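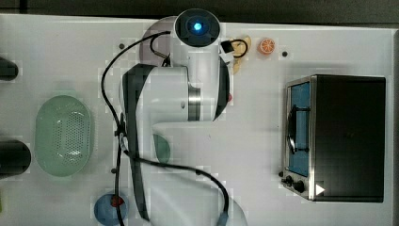

*The arm at work beside the toaster oven. The colander is at left.*

# The Kitchen at the End of the Stack

Wyn Edwards has a theory that every software problem in robotics is a scheduling problem wearing someone else's coat. She has held it through 13 years and three employers, and she will defend it over lunch, on the phone, or while walking away from you down a corridor in search of a terminal that isn't compiling something.

Her current employer is Talenier, which makes planning software and would like it known that it doesn't make arms. Arms are other people's business. What Talenier makes is Clernurum, a layer of code that sits between whatever is deciding what should happen (put the bread on the plate, say) and the controller that has to turn this breezy ambition into joint angles, 200 times a second, without complaint.

The test bench is a toy kitchen. There is a citrus slice, a blue plate and a toaster oven, and the grown adults in the room refer to all of it with a straight face. I heard the phrase "the strawberry regression" used in a meeting. It was on the agenda.

"People come in wanting the neural net," says Edwards. "I show them the clock."

The clock, in this case, is a log viewer called Nicholas, named after a cat. Nicholas draws every process in the system as a coloured stripe, and every late message as a small black tick. A good run is a dull flag. A bad one looks as though something has walked across it with dirty feet, and I gather this is how the cat got the credit.

Most of the ticks, when I visited in July, belonged to perception. The overhead view and the wrist view each produce an opinion about where things are, and the opinions arrive at different times. By the time the slower one lands, the arm has moved, and the estimate describes a world that has since been revised. The old version of Clernurum took whichever message turned up last and believed it completely, a policy Edwards compares to her uncle and the radio.

The new version stamps each estimate with the moment the pixels were captured, winds the arm's own position back to that moment, and works out where the object must be from there. It's not glamorous. It took 6 months, two of which went to discovering that a pair of computers on the same desk disagreed about the time.

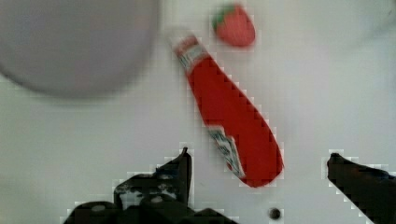
*View from the wrist, with the ketchup bottle on its side and the strawberry beyond it.*

Ketchup is the favoured topic of argument. A bottle lying down has a long way and a short way, and a planner that only knows its centre will cheerfully propose grabbing it end to end. So Clernurum carries an orientation along with the position, and a measure of how much it trusts the orientation, and a rule for what to do when the trust runs out. The rule used to be "stop." Stopping is safe, and it's also what a parked car does, and customers had noticed.

Now the planner asks for another look. It picks a wrist pose that should settle the question, checks that the arm can get there without flattening the crockery, and goes. Each look costs time, so there's a budget. Two looks, then a person gets a message. Edwards wanted three. The argument took an afternoon and is preserved in the code as a comment that reads, in full, "fine."

The other half of the job is the cable. The black one that loops down the side of the arm and sweeps over the table doesn't appear in the geometric model, because modelling a cable properly is the sort of thing people get doctorates for. Clernurum fakes it with a string of fat capsules and a limit on how far the wrist may wind in one direction before it has to unwind. I asked whether this was accurate. "It's pessimistic," said Edwards, in the tone other people reserve for "elegant."

Pessimism has a price. Mavano, a packaging outfit that licenses the planner, complained that the arm was taking the scenic route between two bins it could practically lick. The fix was to let the capsules shrink when the wrist is near neutral -- a change of 13 lines, plus a test file so long that the colour-coding gives up partway down.

I spent most of my second day watching that test file run. Every plan is replayed in simulation first, then on the bench at reduced speed, then again at the speed on the brochure. Somebody made tea. Nicholas drew its stripes. Near the end of the batch a single black tick appeared in the grey band for the wrist stream, and Edwards put down her mug, scrolled back to it, and started reading timestamps aloud to herself.

She was still at it when I left for the train.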